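Tips from the build, part 2: getting a kitchen robot through chores without wrecking either one

We've been at this since May, Panagiotis Antoniadis and me, in a shared workshop that happens to have a kitchen in it (lucky us!). I keep getting asked for the boring practical stuff, so have at it.

Start with your cables. I spent 300 dollars on arm parts before I spent a dime on cable clips, and boy did I have that backwards. Walk the floor before you power up, every time, and leave enough slack at the shoulder for a full reach.

Cover the wrists. Ribbed sleeves keep crumbs and splashes away from the joints, and they wipe down fine with a barely damp cloth. No spray cleaner straight on the hand, please!

For practice pieces, go with plastic cups and toy vegetables. A plastic cup can hit the floor 21 times and you just pick it up again. My good mugs are a different story.

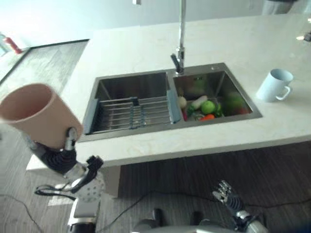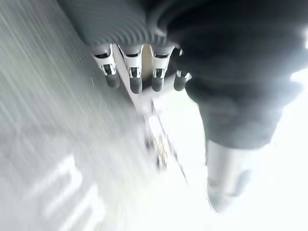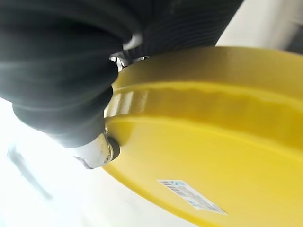 Cup, fingers, yellow lid, and then both arms over the floor.
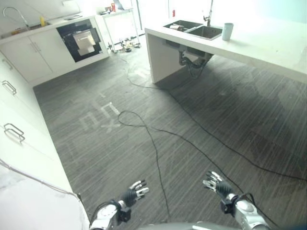 Grip strength is where I lost the most time. Start soft, softer than you think, and go up a tiny step at a time until the thing stops slipping. Write the number on masking tape and stick it inside a cabinet door. We had ours in a notebook and then Panagiotis left the notebook on a train, so there went a whole evening of settings.

Tape on the floor is great for parking spots too. Press it down hard at the corners or it curls up and grabs dust.

Oh, and glare. If a window is bleaching out your wrist camera, try a cheap roller shade before you go messing with the software. I fiddled with exposure for 2 nights (silly) and then a shade from Gredberg fixed most of it.

Last thing, check your finger screws. Ours work loose faster than you'd expect, so I go over them with a hand driver before each session and keep spares in an old jam jar. Part 3 will be drawers, once I figure out drawers.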